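Part 4: Putting the Small Stuff Away

If you've made it through the bar, the plates and the floor mats, the big work is done. Now come the bits that vanish – collars, pins, spare end caps. I lost three collars my first winter with the Flullitz bar (one showed up in a boot), so I've gotten pretty fussy about this part of the guide!

What you'll want within reach: a clear snap-lock food container with a lid, a dry cloth, a strip of masking tape and a marker. Mine is from the kitchen drawer. Undov sells a padded case for collars, and it's nice enough, but I wouldn't buy one until you've tried a plain food box for a month.

1. Slide the collars off the bar one at a time. Squeeze the two handles together, keep squeezing, and pull straight toward you. If it sticks, give it a little twist as you pull.

2. Wipe each one down, and get the cloth into the gaps between the coils. Chalk loves to hide in there.

Caution: Don't let the handles snap open with a finger between them. Those springs are strong, and I've had the blood blister to prove it.

3. Set the container on a table and open both side flaps all the way. Put the lid down flat next to it. I like working on a table because a collar dropped on concrete picks up a burr, and the burr then scratches the bar sleeve (ask me how I know).

4. Lay the first collar in the box at a slant, handles pointing toward the corners. A spring collar is longer than you'd think once the handles spread out, and going corner to corner gives it the most room.

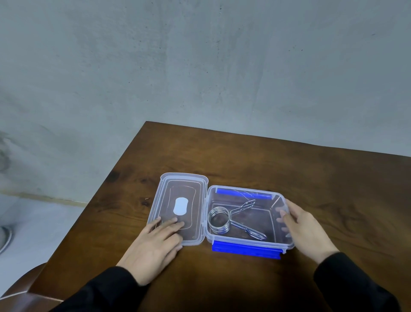
Should I leave the collars squeezed shut in the box to save space?
Leave them relaxed. A spring held under tension for weeks can lose some of its grip, and a collar that slips is no good to anybody.

5. Turn the second collar the other way around and tuck it in beside the first. If the lid won't sit down without pushing, the box is too small, so move up a size and don't force it.

6. Press the lid on evenly, then snap the flaps up, one side and then the other.

7. Tape a label on the short end. I write the bar size and nothing else.

Note: My garage gets damp in March, so I toss in one of those little drying packets. Cristóbal Cisternas, who lifts with me, rubs his with a drop of Oda oil before they go away. I tried it and found them slippery the next time out, so if you go that route, wipe them really well.

Where to keep the box: on the shelf nearest the rack, at waist height. My Muvex shelf is rated for 300 pounds, so a box of collars is no trouble for it, but please don't stack plates on top of the lid.

Part 5 covers the bench, and you'll need the 19 mm wrench for that one.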